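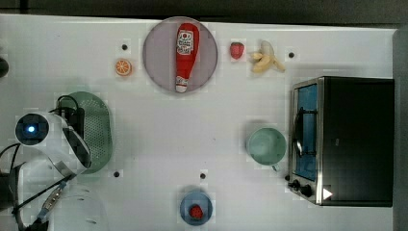 June 2024

The robotics club at Undcombe has one table, one arm and 12 members, so most of what we do is wait for a turn. I joined in the spring knowing a bit of Python and nothing else. I said I would write up how the project is going before we hand in the report in July.

The task we picked is called Lay and Clear. The arm has to pick up pieces of toy food and kitchenware and put each one where the instruction says. Somebody reads out the instruction, somebody drives the arm by hand, and the whole run gets recorded. Later we train on the recordings and see what it can do alone.

So far we have 299 runs. After we went through them and threw out the ones with a wrong instruction or a missing file, 221 were left. That was a dull evening's work but it needed doing. Most of the losses came from the first week, when we were still using the Prondetti logging script and it stopped saving whenever the disk got busy. We have since moved to one that Cuypers gives to student clubs, and it has been fine.

The other thing that took time was agreeing on words. Half of us said "dish" and half said "plate", and the labels were a mess. There is now a printed list by the keyboard and you have to use it.
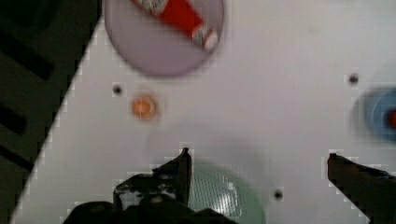 One of the older members reckons we should stop collecting and train on what we have, and that another 12 runs of the same sort would teach it nothing new. I partly agree. My worry is that we always start things in the same places, and a model trained on that may only learn the places. We settled on two more sessions with everything moved about between runs, and then training. 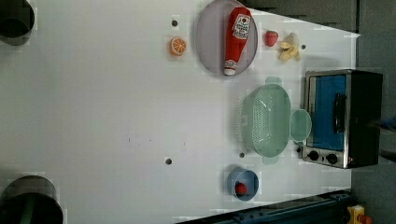 The strawberry is my least favourite thing to drive for. It's easy to come in slightly off centre and push it away, and then you spend the rest of the run chasing it. The plates need patience too - you have to go for the rim and come in low.

We are entering the Plusance student day if the report is done in time. I have the section on labelling to write, and I haven't started it.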